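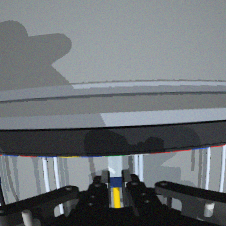

Open Day at the Hinurico Diffuser Works, Flatwood
September 1, 2021

Hinurico makes opal diffusers for ceiling lights and opens its Flatwood plant to visitors once a year. I had a place on the second tour. The group was limited to 20, and safety glasses were handed out at the gate. Closed shoes were required, a rule that sent one man back to his car.

The plant is in two parts. The older building, which everyone calls the Chan building after the street it faces, holds sheet storage, cutting and packing. Forming is done in a newer hall across the yard. Our guide was Sylvie Hiebert, who runs the finishing section and took most of the questions herself.

We began in sheet storage. Acrylic arrives with film on both faces and is stacked flat on racks. Sheets from different batches are kept apart, as the white pigment varies enough between batches for two panels in the same ceiling to look mismatched. A small piece is cut from each batch, marked and kept in a drawer. Hiebert pulled out two pieces and held them against a window. I could see no difference between them. On the light box the left one was clearly warmer.

Cutting is by panel saw for straight work and by router for everything else. Offcuts go into bins sorted by thickness and are sold back to the sheet supplier. The noise in this area was high enough that the commentary stopped until we were outside again.

The forming hall was the part I had come for. The Darnon range is a shallow dome made by heating the sheet in an oven, clamping it over a ring and drawing it to depth with vacuum. The oven was set to 172 degrees C during our visit. According to the operator, too cool a sheet leaves stress at the rim, and this can show up as fine cracks months later when the fitting is cleaned. Too hot, and the center thins and lets the lamp show through as a bright patch. He keeps a row of failed domes on a shelf behind the machine, each with the fault written on it in grease pencil.

We watched 3 domes formed. Changing the ring for a different diameter takes longer than a short production run, so small orders are held and grouped by size. This accounts for the lead times, about which a lighting contractor in our group had several things to say.

Finishing is back in the Chan building, upstairs. Rims are trimmed, edges are flame polished, and each dome is wiped with an antistatic solution. Dust is the main complaint here. A diffuser that attracts dust on the inside looks dirty as soon as the lamp is switched on, and the customer can't reach it without a ladder.

The last stop was a short talk on shadow quality in the meeting room. The point was a simple one: the larger the light source appears from the object, the softer the edge of the shadow. A clear cover over a small lamp gives a hard outline; a wide opal panel at the same output blurs it. Hiebert demonstrated with a bare lamp, a Darnon dome and her own hand. She added that many buyers compare diffusers by transmission figure alone and then complain of glare at desk height. Distance matters too - the same dome over a stairwell and over a kitchen table will give very different results.
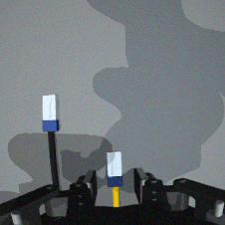
Soft-edged shadows on a light gray backdrop, with two small blocks on thin rods.

Some practical notes. The tour is free but must be booked, and booking opens in February. It lasts two hours, most of it standing. The yard between the buildings is uneven, and the finishing section is reached only by stairs. Bus 272 stops at the end of the road; the return service is thin after lunch, and I waited a long time for mine. Parking is on the gravel lot beside the gate.

Seconds are sold from a table by the exit, cash only. I bought a dome with a scratch near the rim, where the fixing ring will cover it. There were no small sizes left by the time our group came through.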